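Rindon Tabletop Activity Notes
Data card and README

Version date: Sunday, March 31, 2019

What this is

Rindon is a collection of short records about work done at a table: setting out, sorting, stacking, wiping down and putting away. Each record covers one activity from a bare surface back to a bare surface. It was put together by the Kosberg project as a companion to the older Drerkov list of household objects, and it uses the same object names wherever the two overlap.

The collection has 2889 records. Of these, 303 are marked "checked", meaning a second person read the notes against the pictures and fixed the labels. If you only need a small clean set, start with those.

What is in a record

Every record has a folder with a numeric name. Inside are a notes file, an object list and one or more stills. The notes file is plain text in UTF-8. The object list is a CSV file with four columns: name, material, start place, end place. Leave the material column alone if you plan to merge with Drerkov, as the join script reads it by position.

Object names are singular and lower case. Use "cup" for anything with or without a handle. Use "cloth" for towels, napkins and rags. We tried splitting these in an earlier version and the labels came back too uneven to keep.

The table

The tabletop is black and the wall behind it is plain light gray. We kept the same pairing for the whole Ryu portion of the collection, so records from that portion can be compared without correcting for background. Black shows crumbs, flour and dust well. It is poor for dark objects, and the notes for black plates and dark cutlery are less reliable than the rest.
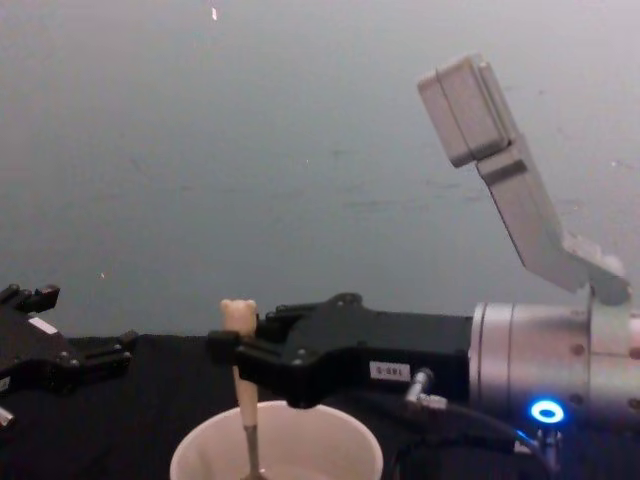
Start and end places are written by area: near left, near right, far left, far right and center. "Near" always means the side away from the wall. An object that rests across two areas is given the one that holds most of it. Anything that leaves the table gets "off" as its end place, with no further detail.

Wiping is logged as its own step, even when it takes a single pass. Records made before May of the previous year do not follow this rule and fold wiping into the step before it.

Splits

The checked records are all in the test folder. Another 1000 are set aside for validation. Everything else is for training. No activity title appears in more than one split, though the same objects do.

Known problems

Around 100 object lists have the start and end places swapped. Most are in the stacking group. A list of suspect folders is in swapped.txt, and it is not complete.

Spoons and forks are sometimes both entered as "utensil". The word should not be used, and it will be replaced in the next version.

Some notes files end with a blank line and some do not. The loader handles both.

Use

The collection may be used for research and teaching. Please cite it as "Rindon Tabletop Activity Notes" and give the version date at the top of this file. Corrections can be sent as a changed CSV with the folder number in the subject line. Do not rename folders in your copy before sending changes back.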